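**Shared Kitchens and Water Use in Student Housing**
Project report, Lowther residence, Sturkberg

The study compared washing-up habits on 14 corridors.

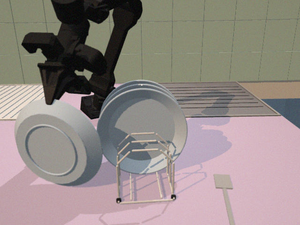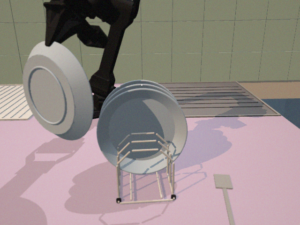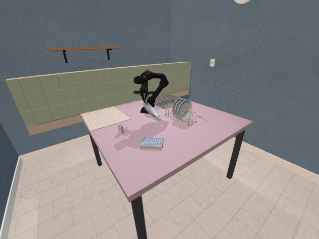 Residents of Lowther completed 204 diary sheets in May. Most water was used on crockery – chiefly on plates, which have a rim and two faces to rinse. Corridors that filled a basin used up to 50 litres less per week than those that left the tap running.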